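I used to start every sewing or fix-it job by shoving things aside. The mail went to one end, the tape dispenser to the other, and I'd work in a space the size of a dinner plate and then wonder where my good needle went. My neighbour Apolline Moulin finally said to me, "Clear it all off, right down to the top, and THEN start." I grumbled, but she was right, and I've been a clean-bench person ever since!

So now everything comes off first. I keep an old dishpan under the bench and sweep the whole lot into it (bills, buttons, dried-up markers, you name it) and sort it later with a cup of tea. Some weeks later turns into Sunday night, I'll admit.
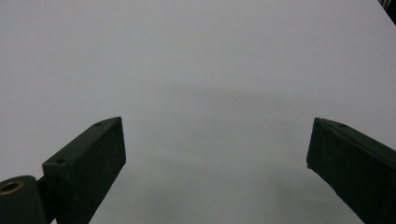 Page 51

A pale, plain top is my favourite for small work. No pattern, no wood grain, just a smooth light grey-white where a dropped screw has nowhere to hide. If yours is dark or busy, lay down a piece of white melamine shelf or even an old pillowcase pulled tight and clipped underneath. The pillowcase is lovely for beads because they don't roll.

Watch your shadows, too. I moved my lamp to the left side (I'm right-handed) and threading got so much easier. Lefties, do the opposite.

For wiping down I use a damp microfibre cloth with one drop of dish soap, then a dry one. Glue blobs I leave until they're hard and then nudge off with an old plastic card — never a knife, I have the scratch to prove it. Pencil marks come away with a white eraser. Go easy on those melamine sponges, they'll dull a shiny finish before you know it.

Léonie Hervieu wrote in to say she puts her bench to bed every night, completely bare, 8 o'clock sharp. I'm not that good! I manage 3 nights out of the week, and the other mornings I just reach for the dishpan.

Next time, what to do with all those jars of odd screws.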